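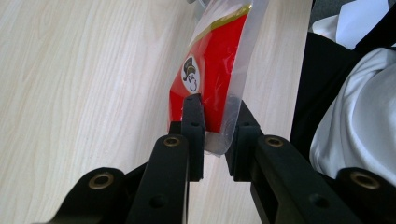
3 min read

Against the outer bag

By Anika Begay

The red snack packet is a closed package. It has a seam at the bottom, a printed front and a sealed interior, and it will stand on end on a table if held there. As a container it does its job. My argument concerns what gets added to it afterwards, and what that addition costs the person who has to open, serve and clear away.

I have kept the snack table at the Dullville hall since March. The work consists of setting out packets, pouring drinks and putting the remains in the correct bin. It isn't difficult work, but it is repeated often enough that small faults in packaging become measurable. I started writing them down. The list now stands at 61 entries, and the largest group by a wide margin concerns film over film: a sealed packet inside a second clear bag.

The usual defence of the second bag is that it keeps things together. I accept this for loose goods such as nuts or wrapped lollies. It doesn't apply to a single packet that is already sealed. A single packet can't come apart from itself.

The second defence is hygiene. Trinity Obi, who orders for the hall, put this to me plainly: people handle the goods on the shelf, and the outer bag takes the handling. But the inner packet takes exactly the same handling if the outer bag is left off, and nobody eats the inner packet either. The food is behind one barrier in both cases. Adding another moves the dirty surface outward by the thickness of a film.

Against these stands a plain mechanical problem. Clear film over a glossy packet has no fixed shape. It gathers at the top and bunches at the bottom, and whatever takes hold of the lower part has hold of film first and packet second. The grip may be sound on the bag while the contents sit at an angle inside it. 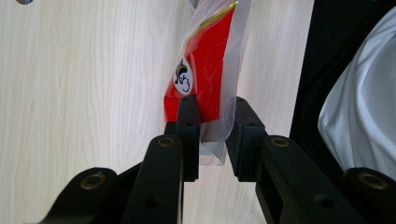 Legibility

The same film interferes with reading. A label is designed to be read on a flat or evenly curved surface under ordinary light. Put creased clear plastic over it and the light comes back off the creases. Large emblems survive in part. Small print, which is where the allergens and the date are normally kept, doesn't survive well at all. I regard this as the strongest point in the case. A person with a nut allergy should be able to check a packet at the table without first undressing it.

Fitzgerald Delacroix has suggested a bigger sticker on the outside. A bigger sticker is a third layer of material brought in to correct a fault caused by the second. I would sooner remove the second.

Drinks

Bottles deserve a mention, as they are often offered as the model that snack packaging should follow. A clear bottle with a label does let you see what is inside and how much is left. It has one wall, and it goes back in the crate when empty. On those points I agree with the comparison.

Where bottles do badly is at the pour. A full bottle behaves one way and a nearly empty one behaves another, as the liquid runs to the low end and shifts the weight with it. Held level, the last of the drink collects toward one end and the bottle has to be supported along its length. My practice is to stand the cup on the table first, bring the neck over it, and tilt slowly with both hands. Holding the cup in the air with the spare hand is quicker and accounts for most of the sticky tables I wipe.

A light-coloured table helps here. Red cordial on pale wood is noticed at once. On the dark trestles we had before, it was noticed by sleeve.
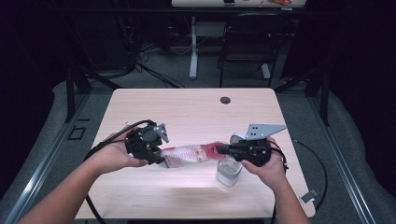

What I would change

My proposals are modest and can be carried out at the ordering stage.

Buy single packets without an outer bag wherever the supplier offers the choice. Gridari offers it and Doladine doesn't, so I would move the order.

Where an outer bag can't be avoided, take it off before the packet goes on the table. This takes 3 seconds and puts the label back in view.

Pour drinks at the table into standing cups, and use a white cup for coloured drinks so the level can be judged from the side.

Trinity has agreed to try the first of these for 2 orders. She remains of the view that a bagged packet looks more generous on a table. I think it looks like something still waiting to be unpacked, and I expect we will go on disagreeing about that while the cartons come in.

Posted May 15, 2024. Replies can be left at the hall desk.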